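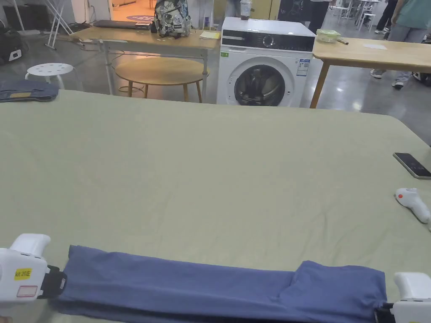 Why a folded edge is harder than a folded shirt

The garment group at Helholm has spent the past year on a narrow question: when a policy is trained on demonstrations collected with hand-held grippers, which part of the demonstration does it learn from? Its latest report, released in January, argues that the answer depends mostly on what the two hands do in the seconds before the cloth leaves the table. We spoke with the group's lead investigator at the Bevport site, where the second round of collection was carried out.

The study used 2,000 folding demonstrations. Each was recorded by an operator holding one gripper in each hand, with no robot in the room. The recorded jaw positions and wrist views were then used to train a policy for a two-arm station.

"We started with the full recording and a single loss over all of it," the investigator said. "The policy folded well when the garment was already close to flat. When the fabric had been gathered into a strip, it closed on the right place and then pulled in the wrong direction."

The group's first assumption was that the strip cases were too rare. They collected 400 more, all of them beginning with the garment gathered lengthwise and gripped at both ends. Success on the strip cases rose a little and then leveled off.

"More data helped less than it should have, so we went back and watched the recordings. The operators were adjusting tension before every lift. One hand holds, the other moves out until the slack is gone, and then both go up. In the recordings that adjustment is a few frames long. In the loss it counts for almost nothing."

The revised method, which the report calls Runa, divides each demonstration at the points where either jaw opens or closes. Within each segment, frames are weighted by the change in distance between the two grippers. A long, steady carry receives little weight. A short outward pull receives a great deal. No labels are added by hand.

Asked whether the weighting simply rewards motion, the investigator disagreed. "If it rewarded motion, the carry would win, because the carry has the most travel. Both wrists move together there, so the distance stays nearly constant. What we weight is relative motion. For a garment held at two points, that is a fair stand-in for tension."

It is only a stand-in. The grippers carry no force sensing, and the report says as much in its section on limits. Stretch fabrics are the main problem: the distance continues to grow after the slack is gone, and the policy learns to overpull. The group left knits out of the final comparison and reports them in a separate table.

The evaluation was small. The group ran 30 trials with the original loss and 30 with the weighted one, on the same garments and from matched starting states. The weighted policy completed 24 folds, against 15 for the original. The investigator was careful about the size of that difference.

"I would not quote it as a percentage. I would say the failure changed. With the old loss it failed at the lift. With the new one it mostly fails later, when it has to put the second half down square. That tells me the first problem is smaller than it was."

Part of the discussion concerned left and right. The hardware is marked by side, and early on the group had trained with mirrored copies of every recording in order to double the set. The mirrored copies were later dropped. Operators tended to hold with one hand and pull with the other, and mirroring produced a policy that sometimes pulled with both.

"Mirroring is fine for the geometry. It is not fine for the roles. We would rather have half the data and keep the roles."

The weighting itself builds on the Hämäläinen segmentation code, which the group had used earlier for drawer and door tasks. Only the boundary rule was kept. The original code also merged segments shorter than a fixed length, and that step had to be removed: it was deleting the tension adjustments.

The next round will look at placement. The investigator expects relative distance to be of little use there, as both grippers are nearly still when the fold is laid down. The current plan is to weight by the height of the lower jaw above the table surface, estimated from the wrist view. Collection for that round uses the same grippers and the same operators, and the knits will be included from the start.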